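Progress report to Maxine Pirihi, Flida small grants
Prepared by Ewan Whitcombe
Period ending March

Hi Maxine,

Good month, all up! I've spent $1,479 of the $1,841 so far. Most of it went on the foam cubes, plus a big roll of kraft paper and more blue tape than I thought anyone could get through (Rochelle wanted spares, and she was right).
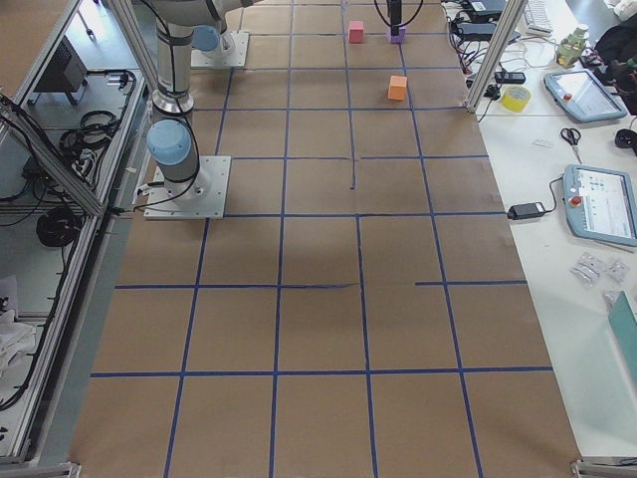

The grid is what I'm happiest with. We wanted a surface that's cheap, easy to redo and plain enough that the colours stand out, and brown paper does the lot. The pink, purple and orange cubes show up beautifully on it. My taping is a bit wonky, I'll admit – there's a little gap near the centre where two strips don't meet, and another strip that stops partway. Hamish has offered to redo the lines with a long ruler, and I've said yes before he can change his mind.

We've settled on short sorting rounds: bring the colours together in one square, spread them out again, repeat. We got through 73 rounds against the 60 I'd promised you, so I'm pretty chuffed with that.

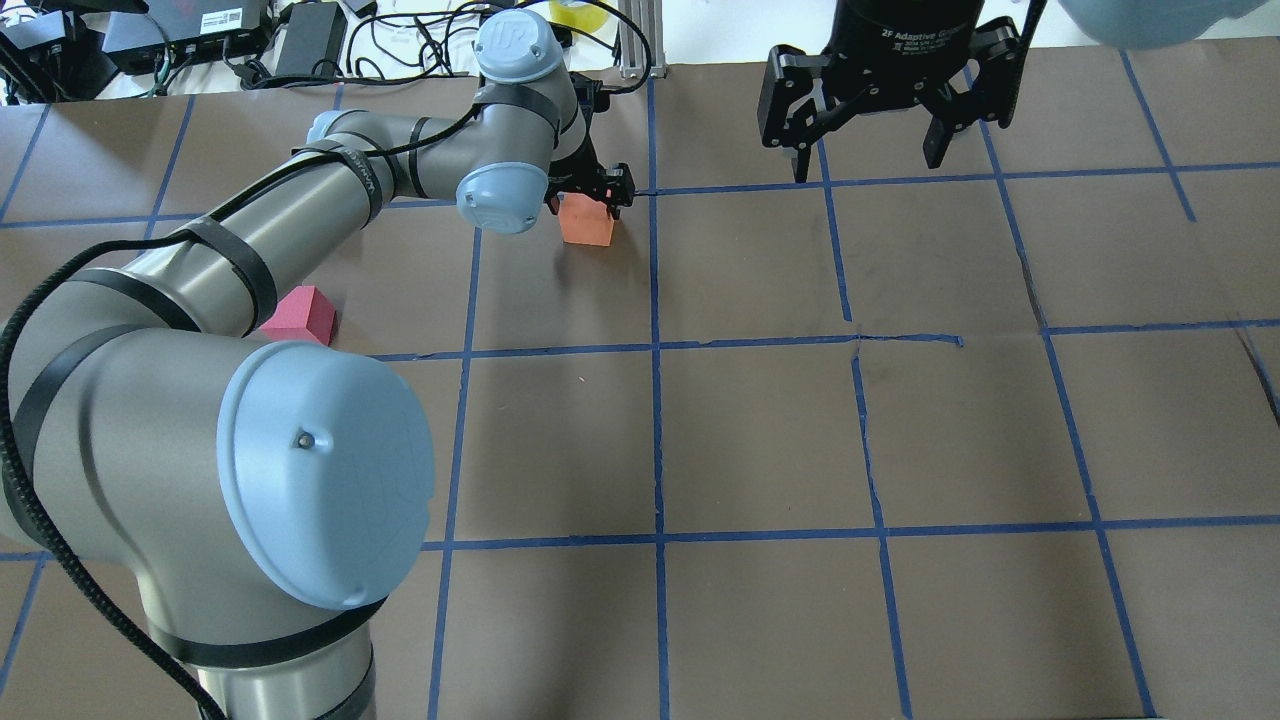
Chiến has been keeping the log for all of those, with a line for which colour went first and which square it ended up in. It's a plain spreadsheet and I can send you a copy whenever you like. He'd like to add a column for how neatly the cubes end up, and we're still arguing (nicely!) over what counts as neat.

The paper is the weak spot. It creases, it picks up smudges and it tears along the joins, so I'd like to put part of what's left towards a heavier roll. Let me know if that's okay under the materials line.

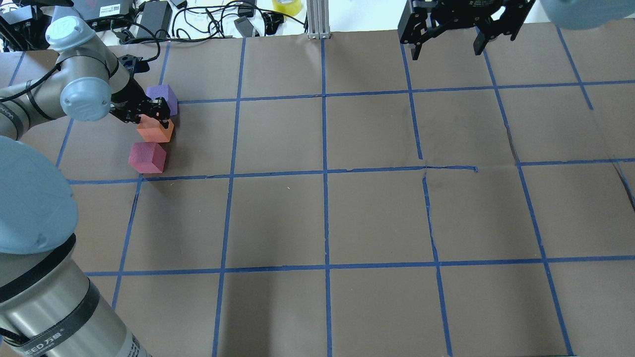 The three cubes in one square, with the torn join in the paper to the right.

Next up is the straighter grid, then a fourth colour if Rochelle can find one that isn't too close to the orange.

Cheers,
Ewan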